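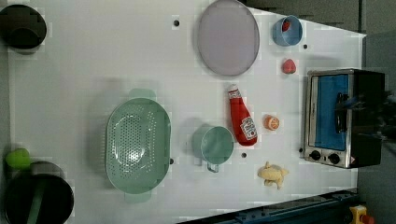

Is the Metero shot-tracking system worth buying for a high school or small college basketball program?
It is a sound purchase for programs that run organized shooting sessions at least several times a week. Programs that shoot mainly during team practice will find that a manual chart gives them most of the same information.

This review covers the Metero system as supplied by Jileo, including the rim sensor, the sideline receiver and the companion software. The equipment was used in a single gymnasium from the start of preseason conditioning through the end of the regular schedule. The unit was purchased at the standard price, and the manufacturer had no part in the preparation of this review.

Installation

The rim sensor attaches behind the backboard with a bracket and 4 bolts. The bracket fits standard glass backboards without modification, although the printed instructions assume a fixed goal and say very little about retractable ones. Staff working with a ceiling-mounted goal should allow extra time and should confirm that the sensor cable clears the folding arm before the goal is raised.

Pairing the receiver took one attempt. The software then asks for a free throw line calibration, in which a player takes a short series of shots from marked positions. This step must be repeated whenever the sensor is removed, a real inconvenience in a building shared with volleyball.

Accuracy

To test the count, 2783 shots were charted by hand and compared with the software record. Makes were logged reliably from every area of the floor. Misses were less consistent. Air balls were sometimes left out of the total, and tip-ins were occasionally credited to the original shooter. Neither fault matters much in an individual workout, but both will distort the numbers in a live scrimmage.

Shot location is reported by zone. The zones are broad, and the corner three is grouped with part of the wing – a curious decision, given how differently most coaches value those two shots. The Holst system, which this program used previously, divides the floor more finely but requires a second sensor to do so.

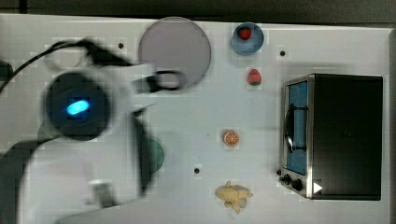 Arc readings are the strongest feature of the product. The figure appears on the receiver display before the rebound has been collected, and players responded to it quickly. Several guards who had been shooting a flat ball in the fall adjusted their release with very little instruction. Coaches should set a target range for each player, as the default range in the software appears to have been chosen with taller shooters in mind.

Software and reports

The companion software is plain and easy to learn. Each player has a profile, and sessions can be sorted by drill, by zone or by month. Reports may be printed or exported as a spreadsheet. There is no direct link to Jedach, the video service used by many schools in our conference, so matching a session to its film remains a manual task.

Storage is limited to 500 sessions per team account. A full varsity roster will reach that limit before the season is over, and older sessions must then be exported and deleted. The account administrator receives a warning, but individual players do not, and one week of records was lost here before the setting was understood.

Durability and support

The sensor housing withstood regular contact from the ball without visible damage. The receiver is less sturdy. Its charging port loosened by midseason, and a replacement unit was requested on a Monday and arrived before the weekend. Support staff answered questions clearly, though only by e-mail.

Cost

The complete system costs $700, with the software included for the first season. An annual fee applies after that. Programs with two main goals should note that each one requires its own sensor.
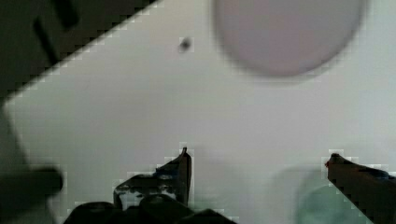 White surface, blurred oval and gripper fingers

Recommendation

The Metero system is recommended for programs with a dedicated practice goal and a staff member who can manage the accounts. It is not recommended as a means of keeping scrimmage statistics. Programs that already own the Holst system and are satisfied with its zone reports have little reason to change, unless arc training is a priority for the coming season.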